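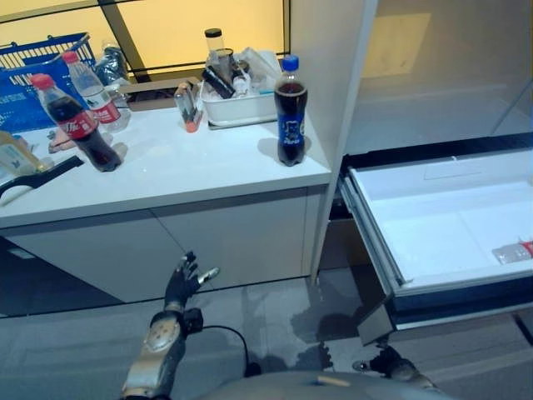 Linness > Guides > Two-arm cell > Setup and care

Setting up the Florna cell for the drawer task
July, by Ekow Agbenyega

Switch off the arm power before you touch the hands. Check every finger joint for play, then follow the cable from each wrist down to the floor. It must hang with enough slack for a full reach – a tight cable pulls the wrist and the grip will drift.

Power on and load the Plidik profile. Set the grip limit to 800 and the arm speed to 78. Open the refrigerator drawer fully and bring the right hand above it, fingers open. Now let the left hand take a bottle by its lower half.
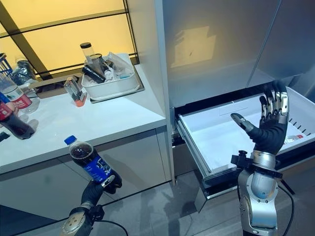 Left hand on the bottle, right hand open over the drawer.

If the bottle turns in the fingers, lower the speed first and leave the grip limit as it is. Error 2189 means that the wrist has lost its zero position. Park the arm and run the Adebisi zero routine again.

The gripper needs its own check. Close it slowly on a small hard part and watch the wrist camera. The part should sit between the finger surfaces with its metal tabs free.
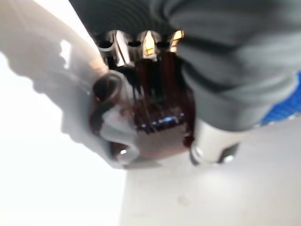 Wrist camera view, brown part held with the prongs up.

Wipe the fingers with a dry cloth after each shift and write the grip value in the cell log.

Contact Linness support | © Linness | Back to top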